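Februar, kurz nach sechs

Wieder den Prospekt von Leritz gelesen. Schlafen ohne Zucker, 37 Tage, danach sei man ein anderer Mensch. Teodoro schwört darauf — er schwor letztes Jahr auch auf die kalten Bäder in Skoltholm. 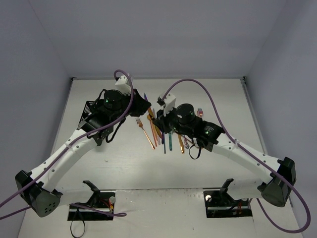

Buntes Besteck, heller Tisch.

Ich habe trotzdem angefangen, Tag 3. Tee ohne Honig schmeckt nach Heu. Angeblich haben schon 3.608 Leute mitgemacht, und wer die wohl gezählt hat? Der Kurs kostet extra, versteht sich.

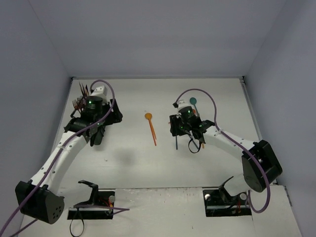 Geschlafen habe ich so schlecht wie immer, um vier wach, dann die Heizung gehört. Teodoro meint, das sei die Umstellung. Bei ihm ist alles Umstellung. Bis März mache ich weiter, den Kurs zahle ich nicht.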